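About Us

January
By Juwita Sitompul

Rallevlow began with a kitchen table, a secondhand robot arm and a good deal of stubbornness on the part of Essam Bennani, who had spent years writing rules for machines and wanted to try showing them instead. We have grown to 17 people since then, and the table is still in use (mostly for lunch, though it gets called back into service when we're short of room).

What we do is gather examples. A learning system needs to see a simple household job done many, many times before it gets the hang of it, and somebody has to do those jobs with patience and care. Our operators guide the arms through picking things up, setting them down and passing them along, and every try is saved and labeled by a person who was in the room.

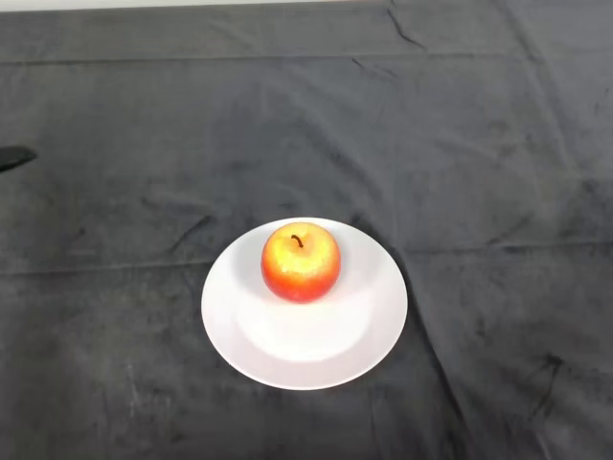

We like to start small. A new task usually begins with one piece of fruit and one dish, on a plain cloth, and we stay with it until we have 500 good tries before adding anything else. It's slow going, and visitors are sometimes surprised at how much talk there can be over where an apple ought to sit on a plate! But small changes in position matter a great deal to the systems our partners train, so we move things a little each time and write it all down.

Our largest collection, Allix, now covers 157 everyday tasks. New operators spend six weeks learning beside an experienced one, and on Friday afternoons we all sit down together to watch the week's failed tries, which we keep and label too. If you'd like to come and see how we work, please write to Juwita at the front office.

Recent
Meet the Allix labeling team
Vamska: our first two-arm collection
Notes from the Seneviratne workshop
Now hiring: evening operators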